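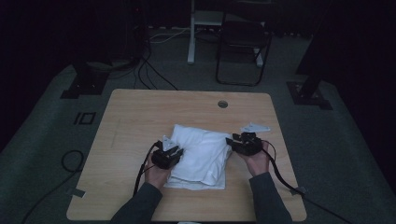
**3.2 Strength testing.** Isometric knee extension strength was measured in all players at the start of preseason and at three later visits, the last of them in December. Each player sat on the end of a padded bench with the hips and knees at 90 degrees, the arms crossed over the chest, and a belt across the pelvis. A folded white cloth was placed under the lower thigh to keep the thigh level with the bench. Figure 1 shows a cloth of this kind on a table, folded to a roughly rectangular shape, with the top layer bunched toward one corner and the bottom layer flatter. Bunching of this sort changes the height of the support from one side to the other, so the cloth was smoothed by hand before the leg was lowered onto it. It was refolded between legs.

Force was recorded with a Mendetti fixed dynamometer attached to the bench frame by a rigid strap. The pad was placed two finger widths above the outer ankle bone, and the distance from the pad to the joint line of the knee was taken with a steel tape. This distance was measured once per leg at the first visit and used for all later visits. Torque was calculated as peak force multiplied by lever length and divided by body mass. No correction was made for the weight of the lower leg.

Players first completed five minutes of easy cycling, then two practice efforts at a level they judged to be half and three-quarters of their maximum. Three maximal efforts followed on each leg. Each effort lasted five seconds, with 60 seconds of rest between efforts and two minutes between legs. The order of the legs was set by a coin toss at the first visit and reversed at each visit after that. The spoken cue was the same for every effort and was read from a card. An effort was repeated once if the player gripped the bench, leaned back so far that the belt went slack, or reported pain above three on a ten-point scale. The highest valid effort was kept.

**3.3 Testers and blinding.** All tests were run by Fabrice Leblanc or Rohani Govindasamy. Neither had access to the injury records of the clubs until the last visit was complete. Players were told not to mention past knee injuries during testing. Four did so anyway, and their results were kept in the main analysis and removed in a sensitivity check (Section 4.4). Where the schedule allowed, a player was tested by the same person at each visit. This was not possible at the third visit for the Tratenine squad, which traveled for a rescheduled match and was tested on the following evening by Govindasamy alone.

**3.4 Sample and exposure.** A total of 47 players from the Trosach league entered the study. Of these, 35 completed all four visits. The other 12 left for reasons unrelated to the knee in nine cases (transfer, work, or illness) and with a knee injury in three. The full data set holds 148 test sessions: 140 from players with complete records and eight from players who left early. Four of the players who left had withdrawn before their first test and contributed no sessions.

Exposure was logged by club staff on paper sheets and entered weekly. Training and match time were combined, giving 2860 player-hours over the study period. Warm-up time was counted only when it was led by a coach. One club counted video meetings as training in the first month – these entries were removed before the total was calculated.

**3.5 Definition of side-to-side difference.** The difference between legs was expressed as the torque of the weaker leg divided by that of the stronger leg. We followed Liew in using the stronger leg at each visit as the reference, without regard to which leg the player preferred for kicking. The choice matters in a sample with few past injuries. When the kicking leg is used as the reference, values above 1 are possible and the mean moves close to 1 even when single players show large differences. Results with the kicking leg as reference are given in the appendix for comparison with earlier work.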